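Snack sorting cell: questions we keep getting about the August fault
Last updated 2 Sep 2022 by Coralie Fairweather

What went wrong?
The arm squeezed when it should have stopped squeezing. On run 17 the gripper closed on a bag of crisps, reported that it had hold of nothing, and closed some more. The bag gave up before the software did.

Was anyone hurt?
No. Si-woo Yeon got crumbs down a sleeve and has declined to fill in the form.

Why did it think it was holding nothing?
The grip check looks for a rise in motor current. A puffy bag pushes back so gently that the rise was lost in the noise. Niltico, our control program, took this as a miss and sent the "close further" command, with no limit on how often it could do so. Yulan Yao found it in the log, where that command appears 481 times in a row.

What does the job involve?
Picking mixed snacks off a heap and putting them in open cardboard boxes. A child of four could do it, though we'd lose more stock.

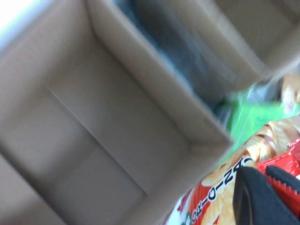 Boxes and crisps, from the wrist and then from the side.
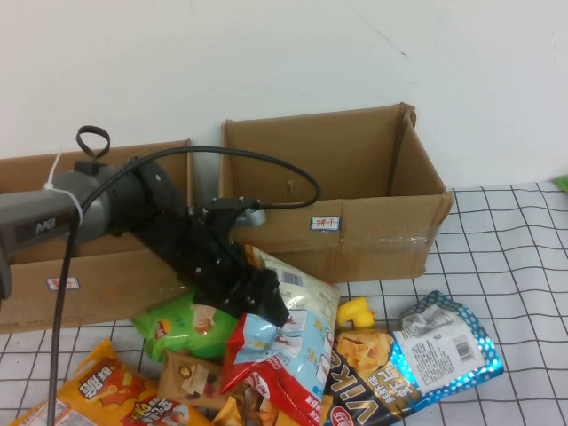 How do I stop the arm if it starts crushing something?
Press the red button on the bench. Do not use the pause key on the laptop, which waits politely for the current move to finish, and in this fault the current move never does. Once the arm is still, leave your hands out of it until Normunds Rebane or Chae-won Joo has cut the power at the wall.

Has it been fixed?
Mostly. Niltico now gives up after 2 tries, opens the fingers and raises an alarm. We have also put a ceiling on the closing force for anything tagged as a soft bag. The tagging is done by hand, so please tag things.

Can I turn the alarm down?
You can, and somebody did. It has been turned back up.

Will the old logs be kept?
Yes, in the Olleo folder, under "crunch". Chae-won has asked for a more serious name and may get one.

I have seen it do something else odd. Who do I tell?
Normunds. Write down the run number first, as he will ask for it before he says hello.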